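Lab Automation Practicum - Unit 4 Handout
Grasping and Placing Glassware
Prepared by Felista Urio, Triltcombe teaching lab
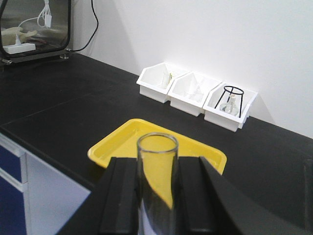 Unit 3 ended with the calibration of the wrist camera against the arm base. The transform you saved then is the one you will load now. If your pair lost the file, redo the calibration before the session; there is no bench time set aside for it. Teams still using the old Brokerton config format must convert it first, and the converter script is in the course folder.

4.1 Task

Pick up one upright glass test tube, lift it clear of the bench, carry it to the place pose and release it upright. Then run the same cycle in reverse. A trial counts only if both halves finish without an operator stop. Each pair logs its own trials in the Unit 4 sheet.

4.2 Grasp geometry

A test tube is close to a cylinder, so the grasp has one free angle (rotation about the tube axis) and one free height. Parallel fingers closing on a cylinder touch it along two lines. If the closing axis misses the tube axis by a small offset e, the finger that touches first pushes the tube sideways until the second finger meets it. On a smooth bench the tube may slide. It may also tip, depending on how high the push is applied.

For a tube whose base is effectively r wide on each side of center, pushed at height h with friction coefficient mu at the base, tipping starts before sliding when

h > r / mu

Work this out for your own tube before choosing a grasp height. Round-bottomed tubes have a very small effective r and must be held by something at all times, which means the rack or the fingers.

Leave the rim free. The fingers should stop below the top of the tube so that the opening stays clear for the pipetting exercise in Unit 6.

4.3 Closing force

Force is set in the gripper driver as a raw value, not in newtons. Start at 88 and raise it only if the tube slips during the lift. Do not go above the limit written in the driver file. The required normal force per finger for a tube of mass m, with two contacts and friction coefficient mu_f at the fingers, is

N = m (g + a) / (2 mu_f)

where a is the peak upward acceleration of the lift. Most slips seen in past terms came from a large a and a reasonable N - check the velocity profile before touching the force.

4.4 Perception

Clear glass is a poor target for the depth camera. Returns come from the background through the tube, or are missing. Do not segment on depth. The Simerside package gives a rim detector that works on the color image and fits an ellipse to the opening. It was trained on 1,040 labeled frames, all from this lab, and it should not be expected to hold up elsewhere.

Known failure cases:
Strong color directly behind the glass. The wall of the tube bends the background edge and the fit jumps to it.
Glare on the rim from the overhead light.
Rim partly hidden by a finger at close range. Freeze the estimate before the final approach.

4.5 To hand in

The trial log, the config file, and a report of at most 2 pages. The report must state the grasp height used and how it was chosen, with the tipping calculation shown. Classify every failed trial as perception, approach, slip or release. "Unknown" is accepted if the log supports it.

Reports are due at the end of November. Read chapter 2 of the Kırmızıgül notes before Unit 5, sections on compliance only.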